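그리퍼 제어 루프에서 타임스탬프 다시 맞추기

지난 글에서 손목 카메라 기반 지퍼 추적기를 Plirka 위로 옮기는 작업을 적었다. 그때 마지막에 "지연 보정은 다음에"라고 써 두었는데, 그 다음이 생각보다 오래 걸렸다. 8월 내내 이것만 본 것은 아니지만 체감상은 그랬다. 이번 글은 그 기록이다. 코드 전체를 싣지는 않고 구조와 수치, 그리고 틀렸던 판단 위주로 적는다.

먼저 전제. Plirka는 우리 쪽에서 쓰는 작은 미들웨어다. 노드 간 메시지는 공유 메모리로 넘기고, 스케줄링은 고정 주기 루프 하나와 비동기 작업 큐 하나로 나눈다. 제어 루프는 500 Hz로 돈다. 인식 쪽은 비동기 큐에 들어가고 카메라 프레임이 도착할 때마다 깨어난다. 정책 쪽 출력은 15 Hz이며, 그 사이는 보간기가 채운다. 주기가 서로 다른 세 덩어리가 있고, 이 셋이 "지금"을 서로 다르게 알고 있었다는 것이 문제의 전부다.

증상

천 위의 지퍼 이빨을 따라 손끝을 움직이게 하면 경로가 한쪽으로 밀렸다. 정지 상태에서 찍은 프레임으로 추정하면 오차가 거의 없다. 움직이는 중에 추정하면 진행 방향 반대쪽으로 일정하게 밀린다. 속도를 두 배로 올리면 밀리는 양도 대략 두 배가 된다. 여기까지만 보면 누구나 지연을 의심할 것이고 나도 그랬다.

그런데 속도에 비례하는 성분을 빼고도 남는 것이 있었다. 남은 성분은 방향이 일정하지 않았고, 가끔 한 프레임짜리 튐으로 나타났다. 처음에는 이것을 검출기 탓으로 돌렸다. 무늬가 인쇄된 천에서는 선 검출이 원래 지저분하다. 만화풍 외곽선이나 글자 획이 지퍼와 비슷한 기울기로 지나가면 후보가 여러 개 생기고, 그중 하나가 잠깐 이기는 일은 흔하다. 그래서 검출기에 시간적 일관성 항을 넣고 이틀을 썼다. 튐의 빈도는 줄었고 크기는 그대로였다. 이때 멈추고 로그부터 봤어야 했다.

타임스탬프의 출처

로그를 보니 프레임에 찍힌 시각이 노출 시각이 아니라 드라이버 콜백이 불린 시각이었다. USB 전송과 디코딩이 그 앞에 들어간다. 이 시간이 일정하면 상수 하나를 빼면 되지만 일정하지 않다. 장면에 고주파 무늬가 많으면 압축 프레임이 커지고, 전송과 디코딩이 길어진다. 즉 지연이 화면 내용에 의존한다. 무늬 있는 천이 나올 때만 추적기가 나빠졌던 이유 중 절반은 여기 있었다. 검출이 어려워서만이 아니었던 것이다.

Leif Tveit에게 이 얘기를 했더니 예전에 Lirnomlow에서 같은 카메라 모듈을 쓸 때 드라이버 메타데이터에 센서 쪽 카운터가 숨어 있었다고 알려 줬다. 문서에는 없다. 펌웨어 버전에 따라 필드 위치가 바뀌는데, 우리 모듈에서는 버퍼 끝쪽에 붙어 있었다. 카운터는 32비트이고 넘치면 0으로 돌아간다. 이것을 호스트 단조 시계에 맞추는 작업이 첫 번째 수정이다.

방법은 평범하다. (센서 카운터, 콜백 시각) 쌍을 모아 하한 포락선에 직선을 맞춘다. 콜백 시각에는 양의 지연만 더해지므로 최소제곱 평균선을 쓰면 안 된다. 평균선을 쓰면 부하가 걸릴 때마다 기울기가 흔들린다. 볼록 껍질의 아래쪽 변을 골라 쓰면 충분했고, 창 길이는 길게 잡았다. 온도에 따라 센서 클록이 천천히 변하므로 창을 무한히 늘릴 수는 없다. 창이 바뀔 때 오프셋이 계단처럼 뛰지 않도록 새 직선으로 넘어갈 때는 기울기를 제한해서 서서히 따라가게 했다.

주의할 점 하나. 이렇게 얻은 시각은 센서 카운터가 찍힌 시각에 최소 전송 지연을 더한 것이다. 상수 오프셋이 여전히 남는다. 이 상수는 관측만으로는 분리되지 않으므로 따로 잰다. 나는 손목을 사인파로 흔들면서 고정된 표식을 찍고, 관절 엔코더로 계산한 카메라 자세와 영상에서 구한 자세 사이의 상호상관을 봤다. 속도 피크가 뾰족하게 나오는 파형이 더 좋다는 조언을 Touran Vahidi에게서 받아 사인파를 처프로 바꿨고, 추정값의 분산이 확실히 작아졌다. 최종값은 91 ms였다. 예상보다 훨씬 컸다. 절반은 카메라 내부 버퍼링이고 나머지는 우리 디코더가 프레임을 한 장 쥐고 있던 탓이다. 디코더 쪽은 설정 하나로 없앨 수 있는데, 없애면 가끔 깨진 프레임이 올라와서 일단 두었다.

자세 버퍼

시각이 맞으면 다음은 그 시각의 로봇 상태를 꺼내는 일이다. 기존 코드는 프레임을 받은 순간의 최신 관절각을 썼다. 이것을 링 버퍼로 바꾸고 과거 시각으로 조회하게 했다. 버퍼 길이는 3초다. 실제로 필요한 길이보다 훨씬 길지만 메모리가 문제 되지 않고, 디버깅할 때 뒤를 볼 수 있어 편하다.

보간은 관절 공간에서 한다. 데카르트 자세를 저장해 놓고 보간하는 쪽이 조회는 빠르지만, 손목 관절이 빨리 돌 때 회전 보간이 실제 경로와 어긋난다. 500 Hz 표본이면 차이는 작다. 작아도 굳이 틀린 쪽을 쓸 이유가 없어서 관절각을 저장하고 조회할 때 순기구학을 돌린다. 프레임당 한 번이니 비용도 무시할 만하다.

락은 쓰지 않았다. 쓰는 쪽이 하나뿐이므로 시퀀스 카운터로 충분하다. 읽는 쪽은 읽기 전후의 카운터를 비교하고 다르면 다시 읽는다. 처음 구현에서 카운터를 슬롯마다 두지 않고 버퍼 전체에 하나만 두었더니, 읽는 쪽이 조금만 늦어도 재시도가 끝없이 이어졌다. 슬롯마다 두면 해결된다. 메모리 배리어를 빠뜨려서 ARM 보드에서만 재현되는 버그도 하나 만들었다가 지웠다. 개발용 x86에서는 멀쩡했다. 이런 것은 테스트로 잡기보다 리뷰로 잡는 편이 싸다.

보간기와의 경계

튐의 나머지 절반은 보간기에 있었다. 정책은 15 Hz로 목표 자세 여러 개를 묶어서 낸다. 보간기는 새 묶음이 오면 첫 점부터 재생했다. 그러나 그 첫 점은 관측 시각 기준의 "지금"이고, 도착했을 때는 이미 지나간 시점이다. 따라서 새 묶음이 올 때마다 로봇이 조금 뒤로 당겨졌다가 다시 앞으로 간다. 속도가 느리면 떨림 정도로 보이고, 빠르면 추적기 입장에서는 한 프레임짜리 튐이 된다. 카메라가 실제로 움찔했으니 검출기는 정직하게 보고한 셈이다. 이틀 동안 손본 일관성 항은 그 보고를 뭉개고 있었을 뿐이라 걷어냈다.

수정은 묶음에 관측 시각을 붙이고, 보간기가 현재 시각보다 이전인 점을 버리게 하는 것이다. 남은 첫 점과 현재 지령 사이는 5차 다항식으로 잇는다. 위치와 속도, 가속도를 모두 맞춘다. 묶음이 너무 늦게 와서 남은 점이 없으면 감속 정지한다. 기존 코드는 이 경우 마지막 점을 유지했는데, 속도가 남아 있는 상태에서 유지로 넘어가면 충격이 생긴다.

시험 대상 천

매끈한 표식으로만 재면 의미가 없어서 시험은 지퍼가 달린 흰 천으로 했다. 올리브색 말풍선과 하트, 별 모양 폭발 외곽선 같은 것이 잔뜩 인쇄되어 있고 지퍼 이빨은 연한 녹색, 안감은 무늬 없는 올리브색이다. 인쇄와 지퍼가 같은 계열 색이라 색만으로는 분리가 안 된다. 지퍼가 벌어지면 이빨 줄이 양쪽으로 갈라지고 그 사이로 안감이 드러나므로, 선 하나가 아니라 두 줄과 그 사이의 무늬 없는 영역을 함께 본다.

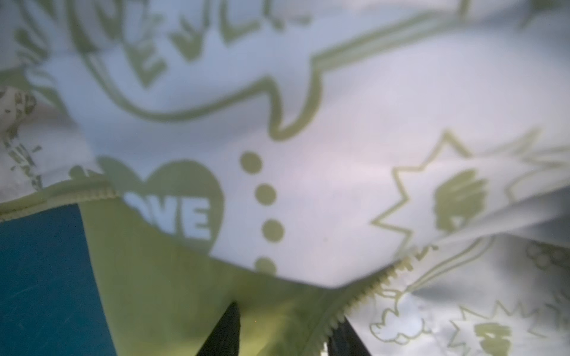
이 영역 단서를 쓰면 점수 함수가 단순해진다. 후보 선의 한쪽은 무늬가 없고 다른 쪽은 무늬가 있어야 한다는 조건만으로 인쇄 외곽선이 대부분 탈락한다. 외곽선은 양쪽이 모두 흰 바탕이거나 한쪽이 채워진 도형이고, 채워진 도형은 면적이 작다. 면적 하한은 고정 픽셀로 두지 않고 손끝 마스크의 폭에 대한 비율로 두었다. 그래야 카메라 장착 위치가 조금 바뀌어도 다시 조정할 필요가 없다. 손끝 자체는 기구학으로 마스크를 만들어 뺀다. 손가락이 검은색이라 그림자와 섞이는 경계에서 가짜 에지가 나오기 때문에, 마스크는 실제 윤곽보다 넉넉하게 부풀린다.

모션 블러는 그대로 문제다. 글자 획이 뭉개지는 것은 상관없지만 이빨의 주기 구조가 사라지면 두 줄 중 하나를 잃는다. 블러 길이는 이제 예측할 수 있다. 노출 구간의 카메라 자세를 버퍼에서 꺼내면 영상 평면에서의 이동량이 나오고, 이 값이 이빨 간격을 넘으면 주기성 항의 가중치를 0으로 내리고 영역 단서만 쓴다. 다만 천이 따로 움직이는 경우는 예측에 들어가지 않는다. 카메라 움직임만 설명하는 모델이라는 점을 로그 이름에도 적어 두었다. 나중에 보는 사람이 착각할까 봐서다.

도구 쪽 변경

재생 도구도 손댔다. 예전에는 저장한 로그를 재생할 때 메시지를 수신 순서대로 흘려보냈다. 이제는 측정 시각과 수신 시각을 둘 다 기록하고, 재생 시 어느 쪽을 기준으로 삼을지 고른다. 제어 쪽 버그는 수신 시각으로, 추정 쪽 버그는 측정 시각으로 재생해야 재현이 된다. 두 결과의 차이를 바로 그려 주는 명령도 추가했다. 이번 문제를 처음부터 이 도구로 봤으면 하루에 끝났을 것이다.

Brinine 브랜치에는 아직 예전 필드 이름이 남아 있다. stamp라는 필드가 수신 시각이라 새 코드와 섞어 쓰면 조용히 틀린다. 이름을 stamp_recv와 stamp_meas로 나누고 기존 이름은 컴파일 오류가 나게 했다. 경고로 두면 아무도 고치지 않는다. 나부터가 그렇다.

남은 것

디코더가 쥐고 있는 한 프레임은 아직 그대로다. 깨진 프레임을 걸러낼 수 있으면 설정을 바꿀 생각이고, 그러면 상수 오프셋도 다시 재야 한다. 그리퍼 개폐량은 아직 링 버퍼에 들어가지 않는다. 통신 버스가 달라 응답 시각을 믿을 수 없고, 그래서 손가락이 움직이는 동안에는 마스크가 한쪽으로 밀린다. Yoshida 리그에서는 같은 버스에 물려 있어 이 문제가 없다. 우선 그쪽에서 개폐량 조회 코드를 검증하고 이쪽으로 가져올 예정이다.

5차 다항식 연결부는 관절 한계 근처에서 오버슈트가 난다. 지금은 한계값으로 자르고 경고만 남긴다. 자르면 가속도가 불연속이 되므로 좋은 처리는 아니다. 연결 구간 길이를 늘려 가며 다시 푸는 코드를 작성 중인데, 제어 루프 안에서 반복 횟수가 고정되어야 해서 상한을 어디에 둘지 아직 정하지 못했다.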